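Imprimir | Enviar por correo

1/ Bueno, hilo. Me habíais pedido que contara cómo va lo del club de robótica y llevo desde julio diciendo "mañana lo escribo". Hoy tengo café, tengo el portátil cargado y tengo cero ganas de corregir la memoria, así que allá vamos.

2/ Para quien llegue nuevo: estoy en el equipo de manipulación del club de mi escuela. Somos los de la pinza. Los de la base con ruedas son otro equipo, los de visión son otro, y entre los tres nos queremos mucho y nos robamos los destornilladores.

3/ El proyecto de este curso se llama Bundito. No preguntéis de dónde sale el nombre, se votó a las once de la noche con hambre y ganó por goleada. La alternativa era peor, os lo prometo.

4/ La idea: enseñar a un brazo a ordenar cosas de baño y de cocina a base de demostraciones. O sea, en vez de programar cada movimiento, cogemos nosotros una pinza de mano con cámara, hacemos la tarea un montón de veces y con esas grabaciones se entrena el modelo. Suena muy futurista y en la práctica es pasarte la tarde moviendo una jabonera de un sitio a otro.

5/ Una tarde. Entera. Una jabonera.

6/ Llevamos 1.603 demostraciones grabadas. De esas han pasado el filtro 1.102. Las otras están en una carpeta que se llama "purgatorio" y a la que nadie quiere entrar, pero tampoco nos atrevemos a borrarla.

7/ ¿Por qué caen tantas? Pues mira, de todo. Que empiezas a mover la mano antes de que arranque la grabación. Que tapas la cámara con la manga (yo, muchísimo, sobre todo con la sudadera gorda). Que agarras la pieza, la sueltas, te lo piensas y la vuelves a agarrar, y luego el modelo aprende a dudar igual que tú. Esto último lo vimos en el primer entrenamiento y nos dio la risa y un poco de vergüenza, porque el brazo tenía exactamente nuestros titubeos.

8/ Regla número uno del club desde entonces: si vas a dudar, duda antes de pulsar el botón.

9/ Os cuento cómo se graba una, que alguien me lo preguntó por privado. Pones el objeto en la mesa. Abres la pinza del todo. Pulsas. Cuentas mentalmente hasta dos con la mano quieta. Te acercas, cierras, levantas, llevas, bajas, abres, te retiras. Otra vez quieta. Pulsas. Apuntas en la hoja si ha sido buena, regular o purgatorio.

10/ Y cambias el objeto de sitio. ¡Importantísimo! La primera semana lo dejábamos siempre más o menos en el mismo punto porque era cómodo, y nos salió un modelo buenísimo en coger el aire que había en ese punto exacto, hubiera algo allí o no. Ahora lo ponemos cerca, lejos, girado, en la esquina, medio escondido. Lo que sea menos donde apetece.

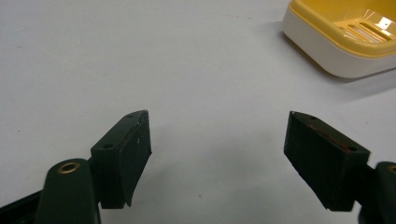
11/ Lo de abrir la pinza del todo al empezar parece una tontería y nos costó una discusión larguísima. Había quien empezaba a medio abrir porque así se cierra más rápido. Ya, pero entonces cada demo arranca de una postura distinta y luego no hay quien compare nada. Ganó el bando de abrir del todo. (Mi bando. Lo digo sin rencor.)

12/ Ahora el drama del mes: las almohadillas. Son lo que más se gasta, con diferencia. Si agarran de menos, el objeto gira; si agarran de más, no se suelta y te llevas la pieza de vuelta a casa. Hemos probado un montón de superficies y tengo opiniones fortísimas sobre cada una.

13/ Goma lisa: preciosa el primer día, patina con cualquier cosa que haya visto jabón en su vida. Goma con dibujo: agarra muy bien, pero se lleva toda la pelusa del laboratorio. Espuma: ni me la mencionéis. La espuma se queda con la forma de lo último que has cogido, así que la siguiente demo es otra pinza.

14/ Para comparar hicimos una prueba muy casera. Misma pieza, misma altura, y a ver cuántos segundos aguanta boca abajo mientras alguien agita la pinza como si fuera una maraca. Muy científico no es. Pero separa enseguida las malas de las decentes, y además es el único momento en que los de visión vienen a vernos por gusto.

15/ Un consejo si estáis montando algo parecido: apuntad CUÁNDO cambiáis una almohadilla. Nosotros no lo hicimos al principio y hay un trozo del conjunto de datos en el que no sabemos si mejoramos nosotros o mejoró la goma. Ahora hay una libreta atada con una cuerda al cajón de las herramientas. La cuerda es porque la libreta anterior desapareció.

16/ Otra cosa que me habría gustado saber antes: el software. Usamos Jikeder para revisar las grabaciones y etiquetarlas. Es de otro club, nos lo pasaron hace tiempo y lo hemos ido parcheando. Tiene un botón de "deshacer" que deshace DOS cosas. Siempre dos. Hemos mirado el código entre seis personas y ahí sigue.

17/ Así que el procedimiento oficial es hacer algo inútil antes de cada cambio importante, para que el deshacer se coma también lo inútil. Está escrito en el manual del club con toda la seriedad del mundo.

18/ Entrenar, entrenamos de noche, en Gondal, que es el ordenador gordo del laboratorio. Lo compartimos con los de visión y hay una hoja de turnos. Si alguien se salta la hoja de turnos se entera el edificio entero, porque el ventilador de Gondal se oye desde la escalera.

19/ La última tanda la dejamos a las nueve y pico de la noche y a las siete de la mañana ya estaba yo mirando la curva desde la cama, con un ojo abierto. Bajaba. Bajaba bien. Luego se quedó plana, luego hizo una cosa rarísima hacia arriba y luego volvió a bajar. No sé qué le pasó en medio. Supongo que lo mismo que a mí con la asignatura de control.

20/ ¿Y funciona? A ver. Con objetos ligeros y mesa despejada, bastante bien. Se acerca con decisión, cierra donde debe y suelta sin tirar nada. Con dos objetos juntos se lía: se acerca al espacio que hay entre los dos y cierra ahí, tan contento. Creemos que es falta de ejemplos, porque casi todo lo que tenemos grabado es de un objeto solo. Toca grabar más. Siempre toca grabar más.

21/ Con cosas claras sobre mesa clara también sufre. Los de visión dicen que es nuestro problema, que variemos la luz. Nosotros decimos que es problema suyo. De momento hemos quedado en comprar otra lámpara y no volver a hablar del tema hasta después de la competición.

22/ Ah, la competición, que no la he explicado. Se llama Mistside, es entre escuelas, y la prueba que nos interesa es la de orden doméstico: te dan una mesa con cosas que no has visto nunca y un tiempo límite. Puntúa lo que dejas en su sitio y resta lo que tiras al suelo. El año pasado acabamos en negativo. EN NEGATIVO. Nos habría ido mejor dejando el robot apagado.

23/ De aquello salió casi todo lo que hacemos ahora, la verdad. Antes llevábamos los movimientos programados a mano y en cuanto la mesa era dos dedos más alta, adiós. Recuerdo perfectamente el ruido del primer vaso. Era de plástico, menos mal, pero rebotó muchísimo.

24/ Objetivo de este año: acabar en positivo. Ese es el objetivo. Hay gente en el equipo que habla de podio y yo les dejo hablar porque son jóvenes y llevan poco.

25/ Me preguntáis mucho si hace falta saber programar para entrar en el club. No. Para grabar demos hace falta pulso, paciencia y una lista de música larga. De hecho, las mejores demos las hace una persona que viene de Bellas Artes y que mueve la pinza con una suavidad que da rabia. Las mías tienen siempre un tironcito al final. Lo intento evitar y sale igual.

26/ Tampoco hace falta venir todos los días. Hay quien viene una horita, graba su tanda, apunta en la hoja y se va. Se agradece igual. Lo que no se agradece es dejar la pinza cargando boca abajo, que se queda apoyada en las almohadillas y luego amanecen torcidas. Sabéis quiénes sois.

27/ Pequeña lista de cosas que nos faltan, por si a alguien le sobran por casa: cepillos de dientes SIN USAR (lo aclaro porque ya pasó), botes de champú vacíos, tapones de varios tamaños, esponjas, cualquier cosa que viva al lado de un lavabo. Cuanto más fea y más rara de agarrar, mejor. Los objetos fáciles ya nos los sabemos.

28/ Bonus: si tenéis un vasito de esos de enjuague con forma cónica, os lo cambio por una tarde de café. Es mi enemigo personal. Lo agarras por arriba y se escurre hacia abajo, lo agarras por abajo y vuelca. Quiero grabarle una tanda entera hasta que se rinda uno de los dos.

29/ Lo siguiente en el calendario: más demos con dos objetos, estrenar la lámpara nueva, cambiar otra vez las almohadillas y volver a entrenar. Si la curva sale bonita la subo por aquí. Si sale fea también, pero más tarde y con menos exclamaciones.

30/ Y ya, que me están escribiendo del laboratorio para preguntar dónde está el destornillador pequeño. Lo tienen los de las ruedas. Lo tienen SIEMPRE los de las ruedas.

31/ Edito porque me lo preguntan ya tres personas: sí, se puede venir de visita. Por la tarde, a partir de las cinco, que por la mañana hay clase en esa sala. Llamad fuerte a la puerta, que con Gondal encendido no oímos nada.

Imprimir | Enviar por correo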